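Gavden Opens Robotics Hall to Visitors at Warnside Campus

WARNSIDE – Gavden welcomed members of the public to its robotics hall on Monday for the division's spring open day. The program ran from 10 a.m. to 4 p.m. and included guided tours, short talks and live demonstrations of robotic arms carrying out small tabletop tasks.

Attendance reached 800, including school groups from 13 districts in the region. Tours left the main lobby every half hour and passed through the machine shop, the assembly area and the demonstration rooms on the ground floor. Visitors under 16 were accompanied by an adult throughout.

The demonstrations were organized by the Cultis project, a joint program of Gavden and Sugiyama that studies how robotic arms handle light household objects. Work under the project is carried out on plain tabletops with everyday items such as plastic cups and small blocks. Staff presented several short tasks during the day and took questions after each session.
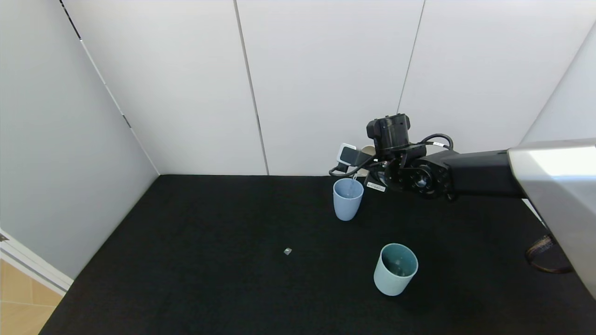
Cups are used widely in the project's work. They are light, they tip easily, and an arm must approach them with care from above or from the side. Project staff explained that the position of each object is changed between trials, so that the arm does not repeat one fixed movement. Visitors asked most often about speed, safety and the cost of replacement parts.

Cultis is now in its second year. The project has recorded 3000 trials to date and maintains a library of 47 tasks, which is shared between the teams at Gavden and Sugiyama. A further set of tasks involving kitchen items is planned for the fall, and a summary of results will be made available on the Gavden website when the current phase closes.

The afternoon talks covered careers in automation, apprenticeships at the Warnside campus and the use of robotic arms in small workshops. Printed copies of the apprenticeship guide were handed out in the lobby. Applications for the next intake remain open through August and may be submitted online or by mail.

Gavden thanks the schools, families and local businesses that took part. Groups of ten or more that were unable to attend may request a separate tour through the visitor office, which is open on weekdays from 9 a.m. to 5 p.m. Parking is available at the north entrance, and all demonstration rooms are accessible by wheelchair.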